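Trarnlow council pushes pay-by-app parking despite thin numbers

February 18, 2020

TRARNLOW - The city wants to pull out every coin meter downtown and have drivers pay by phone instead. It says the change will pay for itself. The papers handed to the council this week leave a lot of room for doubt.

The plan covers 298 meters on Main Street, Depot Street and the blocks near the courthouse. Under a contract with Wendari, the company that makes the app, drivers would type in a zone number and pay for their time by phone. The posts would come out starting in July.

City parking manager Habibur Munshi told the council that the old meters jam, fill up and cost too much to fix. He said drivers "overwhelmingly" prefer the app, and pointed to a trial held last fall in the Selvanayagam Street lot.

That trial had 200 sign-ups. It ran in a lot used mostly by people who work at the county building next door, and those who signed up got their first month free. Asked how many kept paying after the free month, Munshi said he did not have that figure with him. It is not in the report either.

Then there is the fee. Wendari would take 30 cents each time a driver pays. For someone leaving a car all day, that may not sting. For someone stopping to pick up a prescription, it could cost more than the parking. The report calls this a "convenience charge," though once the meters are gone there will be no other way to pay on the street.

Citlali Maldonado, who runs a shoe repair shop on Depot Street, told the council that many of her customers are older and do not carry a smartphone.

"They come in with quarters," she said. "I asked what they're supposed to do, and I was told there's a phone number. Has anybody here tried calling it?"

Two council members said they had not. The number, printed on the last page of the report, led to a recorded message on Tuesday's sheet of contacts and to the same message when this reporter called twice.

Supporters often bring up Brinetden, which went to phone parking two years ago and says its income rose. It also raised its hourly rate the same month, and nobody has pulled the two apart. Brinetden wrote over 2,000 parking tickets in the first year, and its own staff said many went to people who had typed in the wrong zone.

The council put off a vote and asked Munshi to come back with repair costs for the current meters, which the report mentions but does not list.
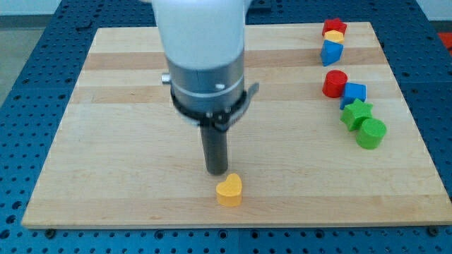

Until those costs are on paper, the claim that the city will save money rests mostly on what Wendari has told it. Written comments can be dropped off at the clerk's office through the end of the month. Street parking there still takes quarters.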